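L'atelier

Rundetcombe est un atelier partagé consacré à la robotique et à l'automatisation à petite échelle. Il occupe un bâtiment de 1978, ancien dépôt de la société Karkwood, et compte 40 membres. La surface utile est de 400 m², répartie sur 2 niveaux : usinage et soudure au rez-de-chaussée, électronique et essais à l'étage.

Ce que nous construisons

L'activité principale est le projet Plunov, une paire de pinces tenues à la main, conçues pour enregistrer des gestes de manipulation puis les transférer à un bras motorisé. La mécanique est dessinée et assemblée sur place. Les cartes de commande viennent d'un premier projet, Altıntaş, abandonné pour cause de jeu excessif dans la transmission – l'électronique, elle, donnait satisfaction. L'alimentation et les données passent par câble ; une version sur batterie est à l'étude, sans calendrier arrêté.

Les essais se font assis, une pince dans chaque main. Chaque poste est numéroté au sol. La saisie d'objets de petite taille reste le cas le plus exigeant, le moindre défaut d'alignement des mors se traduisant par une prise décentrée.
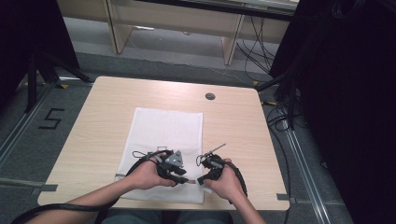

Manipulation à deux pinces au-dessus d'un tissu blanc, poste 5.

Organisation

Arnulfo Cuadros est responsable technique. Il valide les plans avant usinage et tient à jour la nomenclature des pièces. Les modifications sont consignées dans un registre commun, avec l'indice de révision, la cote concernée et le nom de l'auteur. Une pièce sans indice n'est pas montée.

Les membres travaillent aussi sur leurs propres machines : convoyeurs, axes linéaires, automates de récupération. L'accès au tour et à la fraiseuse est soumis à une habilitation interne, délivrée après une séance pratique.

Adhésion

Les demandes sont examinées en mars. Joindre une description du projet envisagé, l'encombrement au sol et la puissance électrique nécessaire.

Page mise à jour le 23 mars 2021.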